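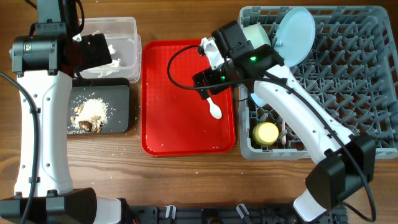

From: Arif Majimbun
To: Clullcombe student robotics list
Date: 19/09/2018
Subject: Re: [clull-robotics] Kitchen task, questions before the Tralton round

Hello Farah and all,

Thank you for the long message. I answer inside your text so that the new members can follow it too.

Farah Pillai wrote:
> We are three new people in the kitchen group and we have read the
> task sheet two times. We still do not understand if the rice must
> be real rice. On the Mandagi team they used plastic beads last
> year and it was much cleaner.

It must be real rice. The Tralton rules changed this spring and beads are not accepted any more. I think it is a good change. Beads roll, and rice stays in a small heap, so a program that was tuned with beads will push the spoon in the wrong way. Please use dry rice only for the first two weeks. When it is on the table, please brush it into the bin and do not wash it down the sink.

> Also, is one arm enough? Two of us would like to begin with only
> the arm that holds the spoon, and add the other one later.

You can begin like this, and I did the same in my first year. But please keep the second arm mounted on the rail and powered, even when it does not move. Last December we removed it to have more space, and when we put it back the two bases were not at the same distance as before. All our saved positions were wrong and we lost an entire weekend with the calibration.

> How does the scoring work for spilled grains? The sheet says
> "significant spill" and we do not know what is significant.

I had the same question and I wrote to the organizers. They answered that the judges weigh the rice that arrives in the target, and they do not look at the table unless the food leaves the table edge. You start with 80 grams. Everything on the tray counts. The grains that fall between the board and the tray are lost, but there is no extra penalty for them.

In our log we have 231 runs with the spoon. In 88 of them the spoon came to the tray with nothing in it. Most of these have the same cause: the wrist turns too early, while the spoon is still above the board. If you start from the old script, look at the turn step first. I believe that a slower turn will help you more than a better grip.

> What is the dish rack for? It is not in the task sheet.

It is for the second part, which is on page four of the sheet and easy to miss. After the food part, the dishes must be handled also: plate, bowl and cup. For now please leave the rack in its place on the right side. The arm has to pass over it, and if you practice without it you will learn a path that is not allowed later.

> Last question, who do we ask for the Fakon login?

You can ask me. I need your student number and the name you want to use. Every account can store 800 recordings, so please delete the ones where you only tested the cable or the gripper.

One request from my side. When you finish in the evening, park both arms before you switch off the power. Without power they come down slowly, and the spoon can bend.

If something in my answers is not clear, please write to the list and not only to me, the others surely have the same question.

Best regards,
Arif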